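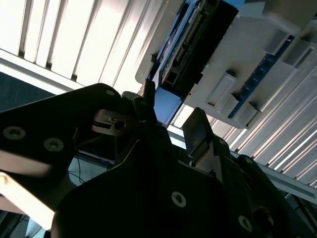 Round screw heads with star-shaped recesses on a matte black plate, white slats in back.

Old Desktops, Opened Up: the Lirkix gallery

Hi and welcome to the messiest page on the Lirkix site! Lirkix is what I call my little computer salvage hobby, which started with one dead tower in my hallway in Cusberg and has since eaten most of my weekends (and a closet, and then the other closet). I take in old office desktops, get out whatever is still worth having, and send the rest to the metal recycler over on Shih Street. People keep asking what the insides look like and where everything goes, so I finally made a page for it.

Fair warning, I'm not a technician. I learned by breaking cheap stuff. If you do this for a living you'll find plenty to groan at, and you're welcome to write and tell me so.

A word on the machines first. Almost everything I get is an office tower of the boring kind, and I've come to love the boring kind. They were built so that somebody in a hurry could swap a part and get back to lunch. You get latches where a home-built PC would have screws, and the latches are a bright color, so you know where your fingers are supposed to go. Blue plastic means "pull me" more often than you'd think. I wish my dishwasher worked that way!

My order hardly changes. Power cord out, press the power button once with nothing plugged in, side panel off, and then lay the whole thing down flat with the open side up. After that I leave it alone for a minute and just look at how the cables run. I used to skip the looking part and I paid for it with a torn ribbon cable.

The memory comes out first because it's the easiest thing to lift and the easiest thing to snap if you're leaning over it later. Push both end clips outward and the stick pops right up at you. Then comes the cooler, and I take my time with that one. Old thermal paste can grip like glue, and if you yank straight up you can pull the processor right along with it. A gentle twist back and forth, a little patience, another gentle twist. Once it lets go you're looking at the bare metal lid of the processor, and I get a silly amount of joy out of that every time.

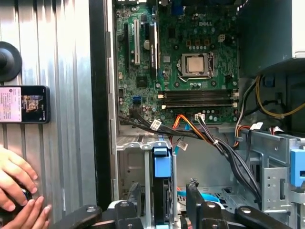 Next I deal with the small stuff on the board. The round battery gets popped out of its holder and goes in a jar with a piece of tape over it, never loose in a drawer with the others. Any cards come out of the expansion slots. If a slot is the old white PCI kind I always check twice for a forgotten card, because I once found a perfectly good sound card in a tower that was already on the cart to Shih Street. It still works and I'm listening to it right now.

Cables are the part people worry about, and I get it, they look like a plate of black spaghetti. But the little paper labels wrapped around them are there for the factory and they can help you too! Before I cut a single zip tie I jot down which label goes to which plug. I do that on the back of an envelope, which then gets taped inside the lid of an Iltetti bin. (Iltetti is the stacking bin I buy at the Cusberg hardware store. They come with a lid that stays on, and that is all I ask of a bin.) Each tower gets 2 bins, one for parts I'm keeping and one for screws, clips and things I can't name.

Please don't pull on wires. Pull on the plug. The big white power connector has a catch on the side, and if you squeeze it and rock the plug a bit it'll come away. If it doesn't, you haven't found the catch yet, so put the pliers down and look again with a flashlight.
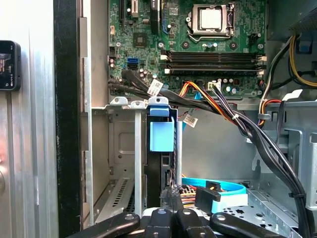 Light blue handle in the middle, black hard drive standing under it, and a whole lot of cable.

Drive cages are my favorite bit of these cases. The metal looks stamped out of a cookie sheet, all tabs and holes, and then somebody has clipped a cheerful blue handle on it. Some slide, some swing, some need a good squeeze on the side, and I've met a couple that wanted all of it at once. If you hit real resistance, stop and check whether a data cable is still plugged in behind. I save every one of the blue pieces, even the ones with a cracked tab. You would not believe how often someone writes in looking for exactly that bracket.

The bare case goes last. Wear gloves for that part, please, those inside edges are sharper than they look and I have the thumb to prove it. My shelf tally says I've sorted 3,000 screws since I started keeping it, and I can report that most of them are the same screw.

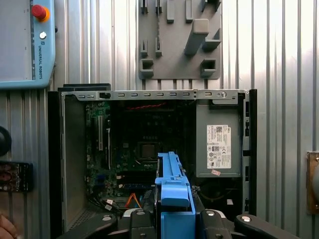 Do I need special tools to take apart an office desktop like these?

One medium Phillips screwdriver will get you through most of it, plus a flashlight and something to keep the screws in. Add a small set of star-shaped bits if you want to be ready for the odd stubborn one.

What happens to the hard drives?

I wipe the ones that still spin and drill through the ones that don't. It takes me 3 or 4 evenings a season, with a podcast on.

Can I buy a part from you?

Sure, if I have it! Latches and brackets are 5 dollars each, screws are free if you pick up in Cusberg. Write to me through the Lirkix contact form with the model off the front of your case. I answer in the evenings, and November is always slow.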